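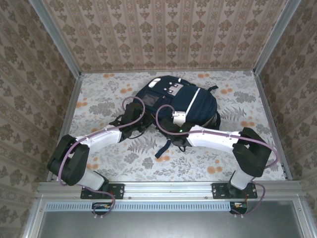
Figure 2. Navy-blue backpack lying on its back on a floral-patterned mat.

3.2 Load and strap pressure

Pressure under the shoulder straps was recorded with thin sensor sheets placed between the strap and a cotton shirt. Each pupil walked the corridor circuit at a self-chosen pace, first with the bag worn on both shoulders and then on one. Bags were weighed on arrival, before lessons began, and the contents were left as packed. Across the three schools, 2,561 weighings were kept for analysis. Readings taken on days with sports lessons were treated as a separate group, following Yagi and Hamada.

Strap length had a larger effect on peak pressure than bag weight did within the middle weight band. Lengthening the straps lowered the bag on the back and moved the peak towards the front of the shoulder. In 19 pupils the sensor sheet slipped during the one-shoulder walk, and these trials were left out. The remaining one-shoulder trials showed a wider spread, part of which may come from differences in walking speed. Speed was not controlled and is considered again in Section 4.1.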